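Rubber band ball as desk storage: does it wreck the bands?
Office & Bench Supplies > Storage and sorting

penry_bench
We go through a lot of bands bundling cable offcuts and paper sleeves. Mixed sizes, mixed colors, mostly the Wirum assortment. They used to sit in a tub and knot themselves together. In July I started putting them on a ball and keeping the ball in a plastic bin on the work table. Krystyna Wieczorek, who orders our supplies, says bands kept under tension go brittle sooner. Is that a real effect at normal office turnover, or only for bands that sit for years?

kwh38
Real effect. Natural rubber under constant stretch takes more damage from ozone than relaxed rubber. You get small cracks across the band, usually at the outside of a bend. Store them slack, dark and closed. A lidded tin is fine.

ledgerline
Agree on the chemistry, disagree on the conclusion. The outer layer of a ball is what you use. If you turn over the top layer every few weeks, those bands never get old enough to crack. The core is dead stock and should be treated as a former.

kwh38
Then you have paid for a core of rubber you can't use. Wind it on a scrap of foam if you must have a ball.

penry_bench
The core is old bands that had already lost their stretch, so no loss there. How tight is everyone winding? Mine is on the loose side and some strands hang off it.

ledgerline
Loose is better for the bands and worse for handling. Loops catch on things. I wind one turn plus a half twist, no more. If a band needs three turns to stay on, it is too long for the ball and goes in a bag.

b_capraru
Bianca Căpraru here, I do stores at Minley. We ran both methods side by side for 11 months. Slack in a closed drawer: almost no breakage on first use. On a ball in the open: about 14 percent of the thin ones broke on first stretch, the wide ones were fine. So it depends on width. Keep the thin ones off the ball.

kwh38
Was the ball near a window or a motor? Either one would skew that.

b_capraru
North wall, no direct sun. There was a laser printer in the same room, so some ozone, yes. I would not defend the number outside our building.

tolliver
Has anyone tried the Druvia synthetic bands? They are sold as ozone resistant.

ledgerline
Used one bag. They hold up in the open but feel stiff and slide off each other, so they ball badly. Fine in a tray.

penry_bench
Useful. Plan is wide bands on the ball, thin ones in a tin with a lid, and the ball stays in the bin. Pictures from our table below. You can see how far the pink one stands off at the bottom.

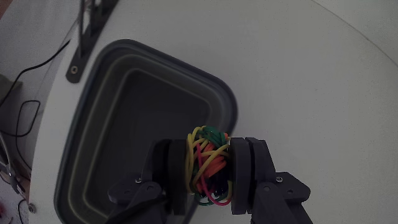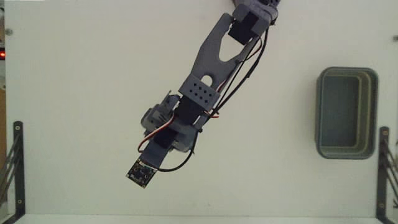
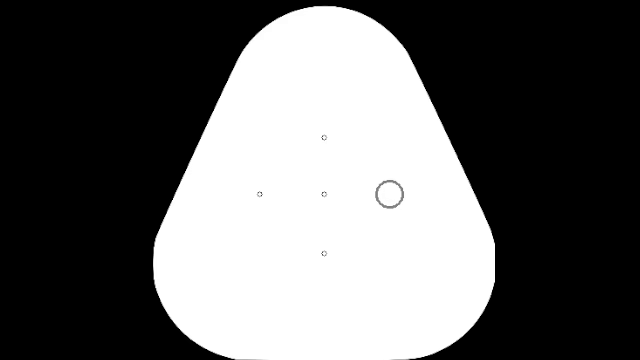

First picture: the ball, held over the edge of the bin, green bundle at the top.

kwh38
That pink loop is what I mean about catching. Take it off and put it back on with a twist. The green bundle at the top could come off too, bunched up like that it will slip sideways as soon as you pull one from underneath.

ledgerline
Leave the green. Pull from the top and it's the first to go anyway. I'd worry more about the lid. Does the bin have one?

penry_bench
None that came with it. Size 30 tin from the stockroom might take the whole ball, will measure.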